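**Tina, whiteboard corner, late afternoon, July**

Well, Tina is writing on the whiteboard, or very nearly! Heriberto reads the black strokes as a 4 and I'm inclined to be generous and agree with him. Grip setting is 67 for now, same fingers for everything.

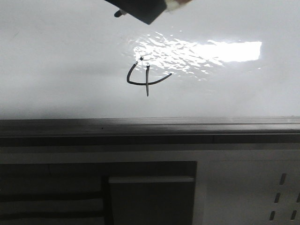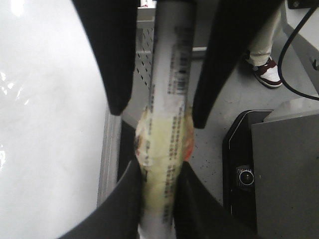
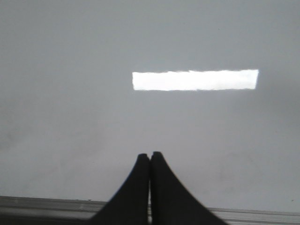
Seema would like the grip down at 27 for food in plastic film, which I'll try after supper (mine, I mean). Yhon, the spare finger pads are in the Kirow drawer, and please leave the wrist offset at 703 until I've had another go.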